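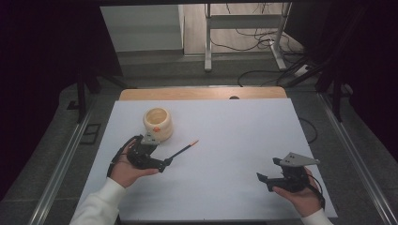 The Pencil Cup Holds Its Ground

Mar 28, 2019

Go into any office supply store in Granville and you can find a desk organizer with nine compartments, a phone slot and a drawer for paper clips. Most people who buy one still keep their pencils in a cup.

The cup is usually something that started out in the kitchen or on a windowsill. It might be a mug that lost its handle, a jam jar, a sugar bowl without a lid. A short ceramic pot with a thick rim does the job as well as anything sold for the purpose. A black pencil with a sharpened tip looks good against cream-colored clay, and a plain white board under both makes a work surface that is easy to wipe clean.

Merkimar, a housewares shop on the east side of Granville, began keeping a tally of its small ceramics two years ago. Last year it sold 1,153 pieces under four inches tall. The year before it was 500. The shop had listed them as planters and sugar pots, but when it put a card by the register in February asking customers what they used them for, pens and pencils came out ahead of plants.

Height matters more than most buyers expect. A new pencil is seven and a half inches long, and in a tall, narrow glass the short ones disappear. People end up tipping the whole glass out to get at a stub. In a low cup even a half-used pencil stands clear of the rim. The drawback is balance. A light cup filled with long pencils will go over if all of them lean the same way, so weight in the base counts. Ceramic has it. Tin and thin plastic generally don't, although a few coins or a layer of gravel in the bottom will fix that.

A rolled rim is useful too. Thin edges chip, especially on a desk where scissors and rulers go in and out all day. The thick lip on an old-fashioned pot takes that kind of treatment for years.

Mindley, a pottery studio thirty miles north, makes a squat cup it sells for $22. The studio fires them in batches through the winter and had 1,315 on its shelves when the spring fairs opened. Seconds, with a pinhole in the glaze or a slight wobble, go for half price and are gone first. A wobble can be cured with a felt pad.

Then there is the question of which way up the pencils go. Point up keeps the tip from breaking against the bottom and lets you see which ones need sharpening. Point down is safer where there are small children. Schools in the area tend to go point down, and they sweep up a lot of broken lead.

As for the surface, a smooth white board laid over a wooden table saves the wood from pencil marks and pinholes. It should cover most of the top. Leave a strip of wood showing at the back if there is a cable hole there. The Miettinen workroom on Canal Street, which cuts boards to size, suggests measuring the table at both ends, as older tops are rarely square.

Graphite comes off a smooth board with a damp cloth. For the inside of the cup, use warm water, a little baking soda and a bottle brush, and let it dry overnight before the pencils go back in.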